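Caring for Light Knits: Hanging, Folding and Keeping the Shape

Thin knit tops are easy to wear and easy to ruin. Most of the damage happens between the washer and the drawer, when a damp sleeve drags the shoulder down or a crease sets in across the front and stays there. The notes on this page cover lightweight knits in cotton, viscose and blends. Heavy sweaters need different handling and have their own page.

Before you wash

Turn the garment inside out and close any buttons. Pull both sleeves all the way through. A sleeve that goes into the wash half turned will come out twisted, and the twist has to be worked out by hand later.

Check the care label for a tumble dry symbol. If it is crossed out, take it at its word. Light knits can lose length in a warm dryer and you won't get it back.

Use a short cool cycle and a slow spin. Fill the drum about halfway. I use a mesh bag for anything with ties or a cord, and so does my neighbor Abrehet Tamiru, who had a drawstring wrap itself through three shirts before she bought one.

Out of the machine

Lift the garment with both hands under it. Don't pull it out by one sleeve or by the collar. Wet knit is heavy and it stretches where you hold it.

Lay it on a dry towel, roll the towel up and press down along the roll. Unroll it, move the garment to a dry spot and smooth it flat. Push the side seams straight with the palm of your hand. This is also the time to square up the hem, while the fabric still moves.

Dry it flat if you have the space. A rack over the tub works. If you have to hang it, fold it over a thick bar at the underarm line so the weight is shared between the two halves. Clothespins at the shoulders leave points that show when you wear it.

Straightening a bunched sleeve

Light knit likes to gather. When you pick the garment up, the cloth slides toward the lowest point and hangs there in long tube-like folds, and it can be hard to tell what is sleeve and what is body. 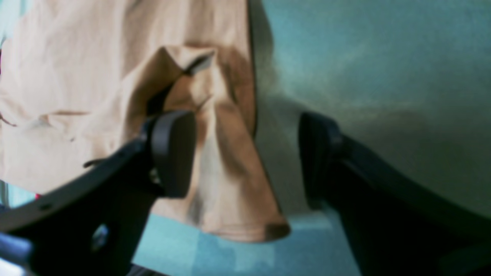
Tan knit hanging in folds, with the deeper creases showing brown.

Find the shoulder seam first. Hold it in one hand and let the rest hang. Run the other hand down the sleeve from the shoulder to the cuff, closing your fingers lightly, and the folds will open as you go. If the sleeve still turns, follow the underarm seam with a finger and bring it back in line with the side seam. Don't tug on the cuff. Cuffs on thin knits loosen fast and then they never sit right at the wrist.

Once both sleeves are straight, give the whole thing one shake from the shoulders and lay it down.

Getting creases out

A level crease across the chest usually comes from drying over a thin line or from sitting folded too long. Steam takes care of most of them. Hold the steamer a little way off the cloth and let the steam do the work – pressing hard flattens the knit and can leave a shine. No steamer? Hang the top in the bathroom during a shower, then smooth it with your hands and leave it on a flat surface for an hour.

For a stubborn line, use an iron on low with a damp cotton cloth in between. Set the iron down and lift it. Sliding it pushes the fabric out of shape.

Folding and storing

Lay the top face down. Fold each side in toward the middle, with the sleeve laid straight down along the body. Then fold from the bottom in thirds. Ghassan Yammine, who taught me to fold when we both worked a shop counter, put a sheet of tissue inside the last fold of every pale knit. I still do that for the ones I put away in April.

Keep stacks to 6 tops or fewer. Past that, the ones on the bottom get hard creases and you end up steaming them again. Put darker colors at the bottom and pale ones on top.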